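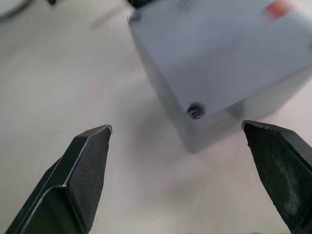 Notes for the talk - Erick Okoth - 20 mins plus questions, DON'T run over, they cut the mic last time

Opening. Hello, thanks for staying past the coffee. Name, group, the project is Druvach. Say Druvach slowly, people write it down wrong.

One line version: a gripper policy that decides how wide to open and when to close, using only the wrist view. No overhead camera at test time. Say that twice.

Why bother. Overhead view is great until the arm gets in its own way. Last 10 cm or so of any reach, the hand covers the thing you want. Everyone in the room has had this. Wrist view is the opposite - useless from far off, very good close in. So train the close-in bit on its own, properly, and leave the long reach to whatever planner you already have.

(Pause here. Someone will ask about depth. Answer: no depth, plain colour. Come back to it at the end.)

Data. 2,798 reaches in total, all by hand, operator driving the arm. We kept 2,000 for training. 743 held out for testing. The rest thrown away, mostly dropped frames, couple where the log clock drifted. Say this before they do the sum in their heads.

Objects: boxes mainly, plain ones, pale on a pale table. On purpose. Hard edges to find, not much texture. If it works on dull things it has a chance on the rest. Tilted starts as well as flat ones - tilted is where the old version fell apart.

Labels. This is the main bit of the method, slow down.
We don't label grasps as good or bad. We label time-to-close. For every frame in a reach, how long until the operator shut the fingers. So one reach gives you a lot of training points and you need no extra work from anybody. Network looks at the frame and gives back two numbers, time left and finger gap. When time left gets under the threshold, close.
Frames from failed reaches go in too, but with the time label masked. Gap label stays. Took us ages to settle on that, mention November if there's time (whole month lost to a bug in the masking, my fault).

Fingers are in every frame. Reviewers wanted them masked out. We tried it. Worse! The network uses the fingertips as a ruler, more or less - where the corner of the box sits compared with the two tips. Take the tips away and the gap estimate wanders. Show the plot, left line is with fingers, right is without. Don't read out the axis.

Blur. Lots of it close in. We did not clean it up. Tried Arain's sharpening step first, nicer to look at, made no difference to the result, and it added delay. Dropped it. Be polite about Arain, two of them are in the third row.

Results.
Baseline is Skosturer, same arm, same table, same held-out set. Ours gets 700 of the 743 closes inside the time window. Skosturer does fine on flat boxes and loses out on the tilted ones. Give them credit, their code ran first go.
Main thing that goes wrong for us: closing early when a corner comes in first. The corner looks near so the network thinks the whole box is near. About half of the misses. Video two shows it, skip video one if behind.

NB these are closes inside the window, NOT successful lifts. Say so. Last talk somebody quoted it as lifts and I got emails.

Lifts on the real arm - small test only, don't give a figure, paper has the table. We're still runing the bigger one.

What we can't do. Clear objects. Soft things, bags, cloth. Anything where the operator changed their mind half way, as time-to-close makes no sense there. Also only one pair of fingers so far. If you swap fingers you need new data, how much we don't know yet. My guess is not a lot, but that is a guess.

Next. Flamedberg has offered a second arm with a different hand, so same table, same boxes, new fingers. Then clutter. Then maybe depth, if the depth question has come up five times by now.

Thanks list: slide 19, just leave it up.

Likely questions
- why not RL? Cost. Reaches by hand were cheaper for us.
- frame rate? On the backup slide.
- did you try both cameras? Yes, small gain far out, none close in.
- is the data out? Soon. Waiting on a licence sign-off. Dont promise a month.
- how did you pick the threshold? Small slice of the training set. Never touched the held-out set.

Water. Clicker is the left button, right one goes BACK.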